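# About Kistness

We hire out plastic bowls and cups. It took us a while to say that plainly, and an earlier version of this page used the word "tableware solutions" twice, for which we are sorry.

Kistness started in July some years back, when Bogdan Czarnecka was asked to find enough unbreakable crockery for a school sports day and discovered that the hire trade was very keen to lend him champagne flutes. Chair covers, too. He could have had a chocolate fountain by teatime. What he couldn't get was a bowl that a six-year-old might drop on a playground and then go on using. He bought a job lot of them from a closing-down sale, lent them to the school, got most of them back, and was rung the following week by a different school.

That was the business plan, and we've stuck to it.

## What we have

The stock is kept by colour, on open shelving, in a unit that used to belong to a tile shop. There are three ranges.

**Prirow** is our everyday bowl. It stacks, it goes in the dishwasher, and it has survived being used as a hat at more parties than we care to think about. Most customers want Prirow and most customers are right.

**Staltine** is the cups. They come in adult and child sizes, which are sent out in separate crates and come back in the same one.

**Nygård** is the serving range, wider and shallower, meant for crisps, salad and anything else people lean across each other to reach. Bogdan named it after a village he once changed buses in. He says it sounded like somewhere with nice bowls.

The smallest order we take is 3 place settings. The largest so far was for 400, at a summer fair where it rained and everyone ate in the same tent. A crate of Staltine holds 100 cups if it has been packed by one of us, and rather fewer if it has been packed by a groom's uncle.

## About the colours

We're asked for white a good deal. We don't do white. White bowls show every scratch and every trace of beetroot, and after a season they look like something from a hospital that has lost its funding. Bright colours age better. They also let a table of small children settle who had which cup, or at least argue about it with some evidence.

We did once try a tasteful grey. It's still here, if anyone wants it.

People worry that the colours won't match. They won't, and we'd suggest giving up on that early. A dark green cloth underneath helps, as it makes nearly anything put on top of it look as though somebody had a plan. We hire those as well.
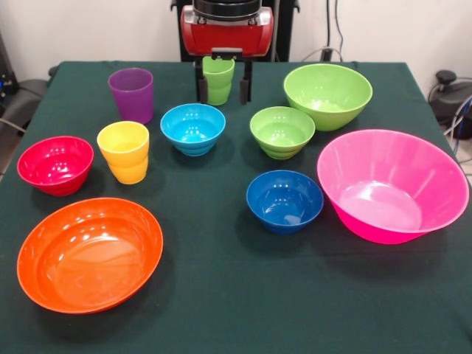
**Do I need to wash everything before I send it back?**

Scrape the food off and give it a rinse, please, and we'll do the proper wash here. The price includes it.

## How hiring works

Ring or write and tell us how many people are coming and what they're eating. Soup changes things. We'll suggest a mix, you'll tell us you want more cups, and you'll be right about that.

Orders go out in grey lidded crates with a list taped inside the lid. Please leave the list where it is. We've had it come back as a shopping list, a raffle sheet and, once, a fairly good drawing of a horse.

Losses are charged at cost. Bowls that turn up later in a hedge, a paddling pool or the boot of someone's car can be posted back and we'll refund you, no questions asked, although we do like to hear about it.

## Who we are

Bogdan answers the phone and drives the van. The rest of us wash, dry, sort and stack, and hold strong views on whether cups should be stored rim up or rim down. (Rim down. The matter is closed, except on the late shift.)

At our last stocktake, on 25 July 2023, we had 1,262 pieces on the shelves, including one lid that fits nothing we own. If it's yours, please come and get it.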